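Trullen Countertop Set, README

Version 3
Last updated: 17 October 2020
Maintained by Borkell

Summary

Trullen is a collection of still photographs of home kitchen counters in everyday use, with a text record for each. It covers what people keep on a counter, where it sits, and which items share a tray, board or plate. Release 3 holds 492 photographs from 90 kitchens.

Contents

photos/ full-size stills, one folder per kitchen
records/ one plain text record per still
terms.txt the word list used in the records
splits/ lists for the standard and the small subset (286 stills)
CHANGES what moved between releases

How counters are recorded

Each record is divided into zones. The back row is everything lined up against the wall or backsplash. The work area is the open part of the counter, including trays and cutting boards. Appliances get their own zone wherever they stand. An item that rests on another item is recorded with its support, so a plate on a tray is entered as "plate, on tray" and fruit on a plate on a board takes two supports.

In the overhead view below, the work area takes a light blue plate on a wooden tray and a dark teal plate of fruit on a butcher-block board. The back row includes a speckled canister with a wooden lid, a green mug on a glass jar, and a wooden spoon in a small dark box. The stainless steel appliance on the left is entered as "appliance, countertop", with "toaster oven" in the optional guess field. 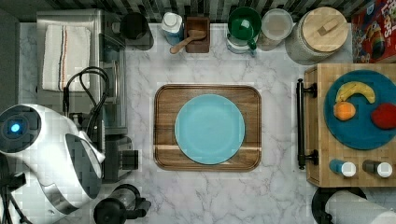
Naming rules

1. Use the everyday word from terms.txt. If two words fit, take the shorter one.
2. Fruit is named only when the kind is clear. A banana is "banana". A round red fruit with no other clue is "fruit, red, round".
3. Do not name the contents of a closed container unless the label can be read or the sides are clear enough to tell.
4. Partial lettering is copied as it stands, in capitals if printed that way. It is not completed.
5. Bottles lying down get the tag "on side". Upright is the default and has no tag.
6. Color comes before material: "blue bottle", "brown wooden tray".

Record fields

zone: back row, work area, appliance
item: term from the list
support: counter, or the item underneath
color: one or two words
guess: optional, left blank by default
visible: whole or part

Known gaps

Sinks and stovetops are out of scope, and a counter that runs into either is recorded only up to the edge. Clear glass and clear plastic are confused in older records. These were checked again for 20 kitchens in February; the rest carry the original entry. Stone counters are recorded by color and veining only, with no attempt to separate natural stone from a printed surface, except where the older "marble" term was already in use.

Nested supports deeper than two levels are flattened in the small subset. Use the full records if stacking matters to you.

Related sets

Zatico covers pantry shelves and uses the same term list. Hailu covers table settings and has its own list; "plate" and "dish" are not interchangeable between the two.

Corrections

Send the record name, the field and the proposed value. Corrections are merged at the next release and listed in CHANGES.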